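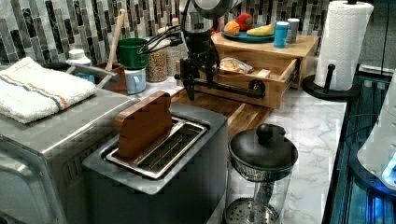

Our project looked at how people use a short length of kitchen counter at breakfast time, and whether moving a few things would make the job easier. We were given one corner to work on and told to keep the appliances we already had. Most small kitchens end up with everything for breakfast on the same bit of worktop, and ours was set up that way on purpose. The bread lived in the drawer of the light wooden unit, behind the toaster, so anyone making toast had to reach over the toaster to get to it. The plate and the two cups stood on top of the same unit, and the towel was kept folded on the toaster oven.

The work was done by two of us, Krešimir Nikolaidis and Lies Stevens, as part of the Huang household design module. Krešimir did the measuring and the drawings. Lies ran the trials and wrote up the notes.

Method

We asked 13 people to make the same breakfast: one slice of toast on a plate and one drink in a cup. Each person did it in the starting layout and then in a second layout. We timed them with a phone and wrote down every reach that went across an appliance. We did not tell them what we were looking for.

In the second layout the drawer unit was moved forward and to the right, so that the drawer could be opened without leaning over anything. The mugs, jars and spoon holder stayed at the back. The towel went on a rail. We had a budget of 300 for the whole project and spent very little of it.
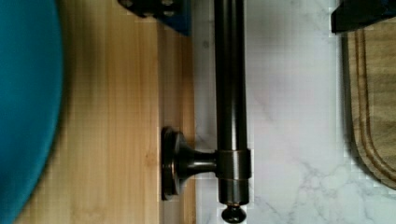 The rail took more time than we had planned. Lies wanted the towel near the toaster but off the appliances, and a dark bronze finish was chosen because it would not show finger marks as much as bright chrome. We tried four positions before settling on one. Two of the early ones were too close to the drawer -- the towel got caught when it was pulled open.

Results

Reaching across the toaster almost stopped in the second layout. The times were less clear. Some people were slower the second time, mainly those who had got used to the drawer being at the back and went there first. We think a practice run before each trial would have dealt with this, and we should have included one.

Several people said they liked having the cups and plate together and would not want them split up. Two said the jars were in the way, although neither of them needed to touch a jar during the trial. The towel was hardly used in either layout, so we cannot say much about the rail beyond the fact that people noticed it.

Further work

We would like to repeat the trials with the jars taken away and with two people using the counter at once -- we only tested one person at a time. The drawings and the timing sheets are in the module folder under Andau.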